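Cabinet Handles

A cabinet handle (or a pull, if you grew up where I did) is the bit you grab to open a door or a drawer. I've been writing entries for the Lokthorpe household encyclopedia for a while now, and this one got me more excited than I expected!

The oldest kind is the knob. It needs one screw and one hole, so it's the easiest to fit, though it can spin loose if you don't tighten it now and then. Early knobs were turned from wood, and you still find those on old dressers.

Bar handles need two holes, and the distance between them matters a lot. If you swap one bar for another with different spacing, you end up filling and redrilling (I have done this, on 8 doors, and I was not cheerful). Longer bars suit tall doors because you can grab them at any height - handy for kids.

Then there are cup pulls, which you hook your fingers under, and edge pulls, which barely stick out at all. I love cup pulls on drawers, but crumbs do collect in them.

Placement is mostly habit. On base cabinets the handle usually goes near the top corner of the door, on wall cabinets near the bottom corner, always on the side away from the hinge.
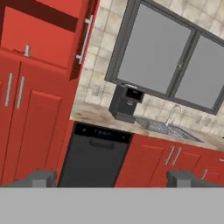

Guido Amato wrote in to say that I'm too hard on knobs, and that a drop of thread glue on the screw cures the spinning for years. He also thinks a wide drawer should get two knobs, spaced evenly. I still like one long bar on mine, but I've added his glue tip to the entry on loose screws.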